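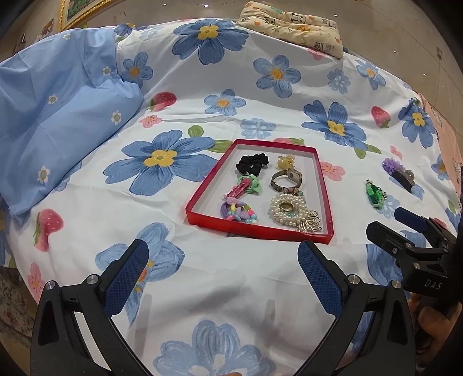

Stastbridge Equipment Board > Maintenance > Hand-held grippers
Topic: Finger pad replacement interval, paired units

sshi_stastbridge
Posted 23/08/2025
I request comments on the pad schedule for our paired hand-held grippers. The present sheet calls for new pads on all four jaws after 300 hours. In May the left unit began to drop small items, chiefly hair ties and thin chains, at well under that figure. The pad screws were tight and jaw travel was within limits. Should the interval be shortened?
Shaohua Shi

produvar_service
Please do not shorten it yet. Clean the pads first. Use a damp lint-free cloth and allow them to dry fully before closing the jaws. Fabric lint fills the texture and grip is lost long before the rubber is worn.

m.sartori.bench
I must disagree with the previous reply. Our log shows 3,285 cycles on one set that was cleaned every shift, and the inner edges were still rounded over. Small, smooth items are held at the edge of the pad, so that is where the wear matters. We now replace at half the stated interval.

produvar_service
Were both pads on that unit changed together? A new pad facing an old one wears unevenly.

m.sartori.bench
They were not. The point is accepted, although it does not account for both edges.

indach_lab
Two additions to the procedure. Back the screws out evenly, a quarter turn each, as the pad will otherwise twist on its seat. After fitting, close the jaws on a strip of paper and pull. If it slides out at either end, reseat the pad.

sshi_stastbridge
Thank you. The left unit will be cleaned and run for 5 shifts with the existing pads, with drops recorded by item. If the count remains high, both pads will be replaced as a pair. I will post the log under this topic.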